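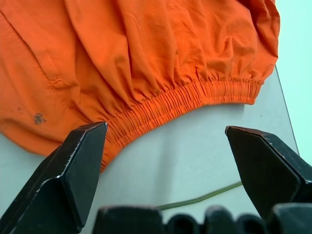
Page 6 of 6

radek_simko
Friday, June 21, 2024
Reviving this because we've had it again. Same symptom as on page 4: left gripper closes on the waistband, the lift starts, the controller reports GRASP OK, and then the arm keeps on pulling with the cloth caught under the other finger. Motor current climbed for six seconds before anything tripped. No injuries, one pair of orange shorts with a longer waistband than it used to have. Tudent support closed my ticket as "operator setup". I'd like to hear from anyone who has had a different answer out of them.

kuzmenko_s
Six seconds is a long time. What was your force limit set to? If it's still on the factory profile it's only watching the wrist, and a stretchy load looks like nothing at all at the wrist until the elastic runs out. I said this back in August and got told I was fearmongering.

radek_simko
Factory profile, yes. Their installer in Zerska told us not to touch it or we'd void the commissioning sign-off.

Pylyp D
Of course they did. I've read this whole thread twice and I'm still not convinced it's a controller fault. Everyone wants it to be firmware because firmware is somebody else's problem. Look at your finger edges. When ours got worn like that, cloth would creep along the bevel and bunch, and the jaw would think it had hold of something thick. New fingers, problem gone. And get that green cable off the table while you're at it.

radek_simko
Cable's a fair cop. But we fitted new fingers on the right arm in the autumn and it has done the same thing since, so I don't buy wear as the whole story.

inna_z
"Problem gone" for how many cycles, Pylyp? We swapped fingers too and thought we'd cured it. Next one was at cycle 1,504. If you'd stopped counting at a thousand you'd be in here telling everybody it was the fingers.

Pylyp D
Didn't count. It's been months.

inna_z
So you don't know.

Pylyp D
I know it hasn't ripped anything. You lot can have your statistics.

kuzmenko_s
Can we leave that there please. What bothers me more is the stop behaviour. The Kravets software sends a "soft hold" on overcurrent, and a soft hold on a two-arm setup keeps both grippers shut. So the arms stop moving but the garment is under tension between them, and the first thing any normal person does is reach in to free it.
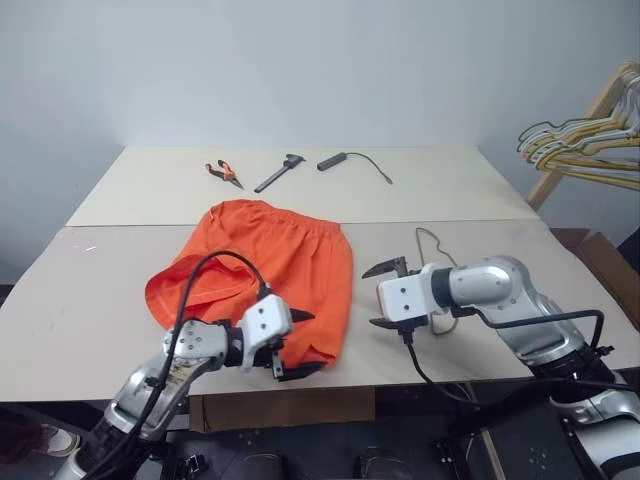
And then somebody clears the fault with a hand in there. Both arms drop back to their park pose, and the manual gives you one line about "ensuring the workspace is clear". A line in a manual isn't a guard. We now have a rule that you hit the e-stop and cut the air of whatever's been snagged with blunt-nosed scissors before you reset. Sorry, badly put: cut the garment, don't pull it. A pair of shorts is cheap.

roksolana.k
Devil's advocate: has anyone measured the tension in that state? We put a spring gauge between the grippers and read 90 newtons with the stock profile. Unpleasant, sure, though I've had worse off a car boot lid. I think the talk of crushed fingers is overdone.

kuzmenko_s
90 with what garment? A towel won't give you that, and neither will denim. Did you let it run to the trip?

roksolana.k
Pillowcase. And no, we stopped it by hand.

kuzmenko_s
Right.

radek_simko
I'll do it properly next week with an elastic waistband, and I'll let it run to the trip with the door shut. Randel sell a load cell that goes to 200 newtons, which I hope is plenty. Svitlana, could you post your modified limits? I'm past caring about the sign-off.

kuzmenko_s
Sent you a message. I'm not putting them up publicly, they're for our arms and our payload, and someone will paste them in blind.

Pylyp D
Check the finger edges first.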